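From the Rastville Toy Library: Why We Keep the Old Ones

Every February, once the holiday returns have finally all come home, Carmela Mateos and I sit down at the long counter and go through the shelves to decide what stays in the collection and what moves along. It always takes far longer than we plan for, mostly on account of the two of us stopping to play with things.

This year we had 570 items to look over, and I was prepared to be ruthless. I had even promised Jordan Ashworth, who has been asking for shelf space for the puzzles since last fall, that he would get the whole bottom row by the window. Well, Jordan, you are getting half of it, and I am sorry! The trouble is that the plainest toys are the ones that go out the most. The singing farmyard was borrowed twice all year. The big bag of building blocks hardly sat on the shelf long enough to be wiped down, and our loan book shows 3,483 checkouts in all, with the simple wooden and stacking things well out in front.

I grew up with a set of blocks from my grandmother in Menine, and I remember the chewed corners better than I remember most of my teachers. A toy that has been dropped down a few staircases has a friendliness to it – children seem to pick it up without being careful, and then the game can really get going.
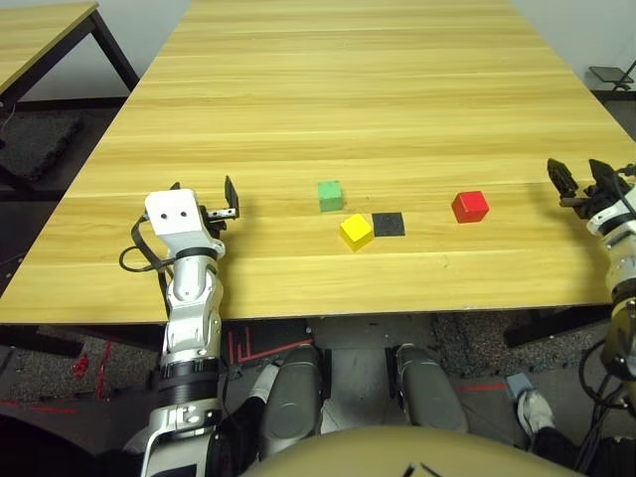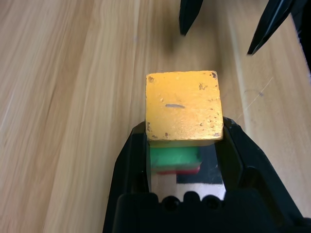

A few plain colors, and some chipped paint on the yellow one.

So the rule we settled on is a gentle one. If a toy is safe and clean, it stays, however shabby it looks. If paint is coming away on anything meant for babies, it goes in the repair box, and Candela Mateos has kindly offered to sand and repaint on Monday evenings. She could use another pair of hands, and she brings very good almond cookies.

One last thing before I let you go. We are still missing the marble run and the little Calvo tea set, so please have a look under the couch. Late fees are forgiven until the end of the month, and you can leave returns in the bin by the side door if we're closed.

Warmly,
Covadonga Sarmiento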